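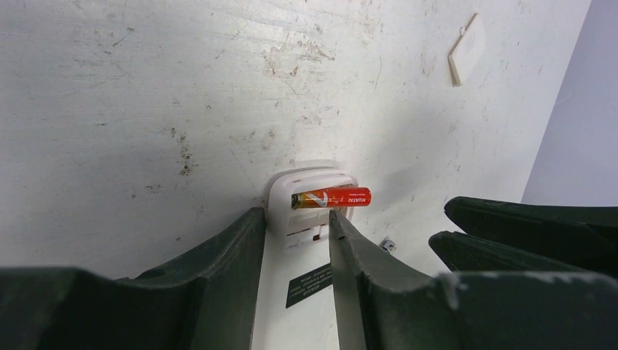 Page last changed: October, 8 p.m.

Tirnness Doorbell Chime, plug-free, battery type
Sold by Nullerico. Item 393.

Wireless chime for the front or back door. No wiring, no drilling if you use the sticky pads. Push button goes outside, chime goes wherever you'll hear it. Hall shelf is good. Top of the fridge is not so good, metal eats the signal.

What you get: chime, push button, two sticky pads, two screws, paper instructions (small print, sorry, we've asked the maker for bigger).

Batteries not included. Buy decent ones. The bargain packs go flat fast and then we get the emails. Take them out if the house is going to sit empty over winter, old ones leak and leaks aren't covered.

Range: around 13 yards through normal inside walls. More in the open. Brick and foil-backed insulation cut it down a lot, so test before you stick anything.

Tunes: 8. Most people pick the plain ding-dong and never touch it again. Volume has low and high, nothing in between. Low is fine for an apartment.

Colors: white only for now. The gray is gone and we dont expect it back.

Pairing
Put the batteries in the chime first, then the button. Hold the tune key till it beeps. Press the door button once. Done. If it doesn't beep, check the batteries are the right way round, then try again up close.

Neighbor's bell setting yours off? Same steps again, it picks a new channel.

Mounting the button
Clean the door frame, let it dry, press the pad on hard and leave it overnight. Rough stucco wants the screws. Keep it out of direct rain if you can, a porch is plenty.

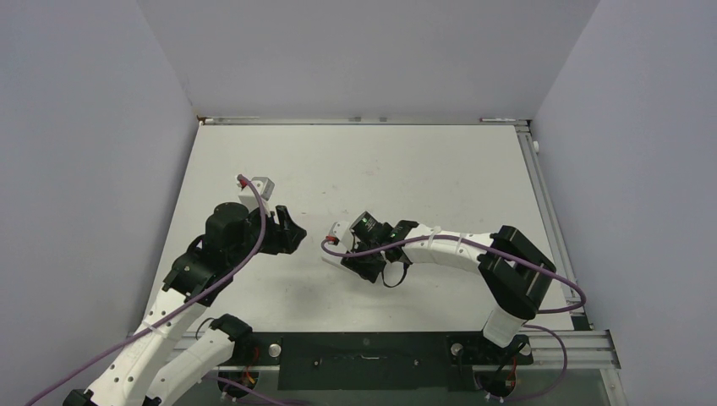 Shipping and returns
Lewis warehouse ships the chimes, Guvden ships the spare buttons. Order both and you'll get 2 packages, one shipping charge. Orders in by noon go out same day, stock permiting.

Returns okay if unused and in the box. Sticky pads already stuck down can't come back, the rest can. Put the order number on the outside of the package please.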